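Print this ticket | E-mail this ticket

We use cookies to remember which tickets you have open and whether you prefer the narrow layout. By continuing to read you agree to this. Newsletter sign-up is closed until October.

Ticket 528: Lid-closing policy opens the lid it has just closed
Project: Zasine (imitation from egocentric human video)
Opened by: Siebe Stevens
Assigned to: Hanneke Verbeke
Severity: was Low, then Embarrassing, now Medium
Status: Resolved, with a leftover

Original report (Siebe)

The policy trained on the cosmetics tidying set will close a hinged box, wait a moment, and open it again. Then it closes it. It will do this until somebody hits stop. I let it go on through my lunch and it was still at it when I came back, looking no more tired than I did.

Setup: Zasine main branch, retargeter from Urquhart, both arms, head camera only. Training set is 159 human episodes of putting small soft things in clear boxes and shutting them. Loss curves are beautiful. I have attached them so that someone can admire them.

Expected: lid closed, hands go home.
Got: see above.

Log, Hanneke

Reproduced on the first try, which I resent. Normally a bug has the decency to hide when I walk over.

Ruled out the easy things. The gripper firmware is current. The latch on our test box is fine; I opened and shut it by hand until Femke asked me to stop. The home position is reachable. Calibration between head camera and arms is within the usual tolerance, and I redid it anyway so that no one could tell me to.

Swapped the clear box for an opaque one with the same hinge. The policy closed it and went home like a lamb. Swapped back, and the flapping resumed. So it's the transparency, or something that travels with the transparency.

Log, Siebe

My theory was reflections. A clear lid standing up picks up whatever is behind it and smears it about, so the vision encoder could be reading the lid as more clutter. I put matte film over our lid. Failure rate went down a little and then came back up when I moved the lamp. Theory wounded but walking.

Log, Hanneke

I went through the policy's progress head, the little output that is meant to say how far along the task is. On the opaque box it climbs and stays up. On the clear box it climbs to nearly done, the lid shuts, and it drops to somewhere in the first half. In its opinion, shutting the lid un-does the job.

This makes sense if you are a network. With a clear box you can see the contents before, during and after. Contents visible through plastic from above, lid shut, looks a great deal like contents visible with no plastic at all, lid open out of view. The one thing that separates them is the lid itself, and the lid is the thing designed by a plastics company to be looked through.

Log, Femke Peeters

Reading over your shoulders. Have either of you looked at where the labels come from? Progress was never annotated by hand. It's computed from time: frame number over episode length. If people dawdle after closing the lid, or start the episode with a lid already shut, the label says whatever the clock says.

Log, Siebe

I have now looked at where the labels come from. I would like the record to show that I had planned to.

39 episodes begin with the lid shut and the box already full. The demonstrator opens it, fusses with what's inside, and closes it. In those, "closed, full, clear" is labeled both zero and one. The policy has been asked to believe two opposite things and has settled on acting out each of them in turn. I've had managers like that.

Log, Hanneke

That accounts for the flapping but not for the opaque box, which should have suffered too. Femke pointed out that there are no opaque boxes in training at all, so the policy has no opinion about starting from one. It closed the lid, saw something it had never seen, and the safety timeout sent it home. Our control experiment was the robot giving up. I have crossed out "like a lamb" in my notebook.

Method, for whoever has this next

We wanted a progress signal that doesn't depend on the clock. What we tried, in the order we tried it:

Attempt A. Drop the 39 episodes. Flapping mostly gone, but the policy now fumbles the lid when the box is crowded, those having been our best crowded episodes. Rejected.

Attempt B. Give the policy memory: a stack of past frames going back 2 seconds. Better. It still reopens if it pauses longer than the stack, and it pauses a lot. Rejected with some affection.

Attempt C. Relabel by hand contact and lid angle. Urquhart already tracks both wrists and the fingertips. We added a lid angle estimated from the top edge and the hinge line, and define progress by phases: hands free, hand on lid, lid moving down, lid seated, hands released. Elapsed time doesn't come into it. A shut lid at the start of an episode gets a separate phase of its own called "unstarted", which is kept apart from "finished" by a one-bit flag carried forward from the first contact.

Attempt C is the one we kept. The flag is ugly. Tassanee Noiphan, who reviewed the merge, called it "a sticky note on the robot's forehead," and approved it.

The lid angle estimator needs frames where the lid is well up and the fingers are on it, with enough mess behind the plastic to be a fair test. The makeup sponge episodes turned out to be the hardest in the set and therefore the ones we tune on. If you can find the top edge of a transparent lid with a powder puff's color coming through it and patterned wallpaper behind, you can find it anywhere.
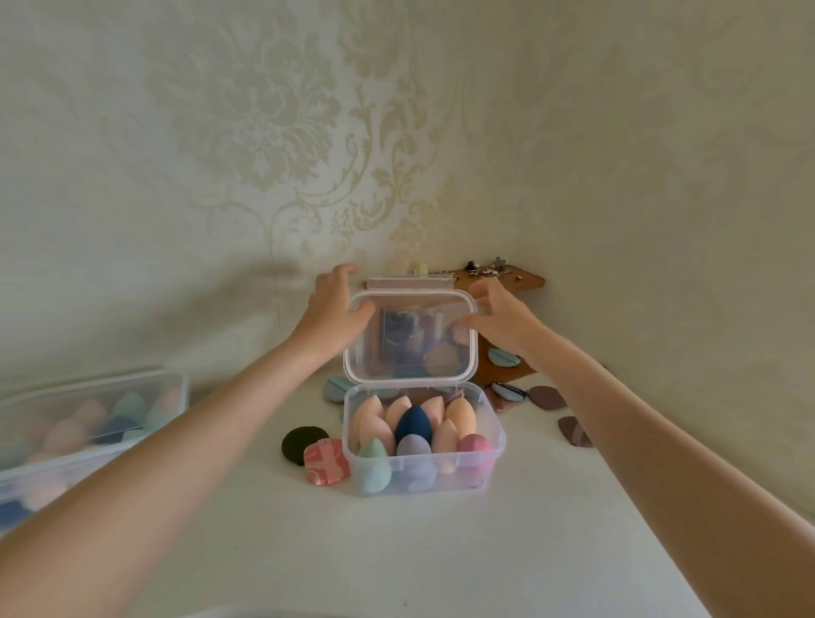
The estimator does best when it gets the latch tab first and works outward, as the tab is the one part that doesn't pretend to be air. Fingers help as well. A hand bent over a corner tells you where the corner is, so we feed the fingertip positions in as weak evidence. Going by pixels alone gave us lid angles that jumped whenever a sponge lined up with the edge.

Result

Retrained overnight on all 159 episodes with the new labels. The policy closes the clear box, takes its hands away and goes home. We watched it for a full session with a stop button in hand and never pressed it. Loss curves are uglier than before. Siebe has not attached them.

With a real opaque box the policy still runs to timeout. I'm leaving that as the leftover noted in the status line. It wants its own ticket and its own data.

Workaround for anyone stuck on the old branch: turn off the progress head and end the run on gripper release. Crude, and it will stop early if a finger slips, but your lunch will be quieter.

Closed by Hanneke Verbeke, 12 April 2026

Reader comments

Pieter Timmermans
We had the same flapping at Brulleck with jars. Took us far longer to find, and we blamed the lamp too. Does the flag survive a restart mid-task?

Hanneke Verbeke
No. Restart it mid-task and it believes it's a new day. Run it from home.

Tassanee Noiphan
Please rename the flag before someone outside the group reads the code. It is currently called "honest_this_time".

Siebe Stevens
Renamed to "contact_seen". I miss the old one.

Pieter Timmermans
Did you try the estimator on frosted lids? Ours have a Flirnell coating and the top edge is easy, but the hinge line vanishes.

Femke Peeters
Not yet. Send a few episodes over and I'll run them. Crowded ones, please, with the lid shut at the start if you have any.

Print this ticket | E-mail this ticket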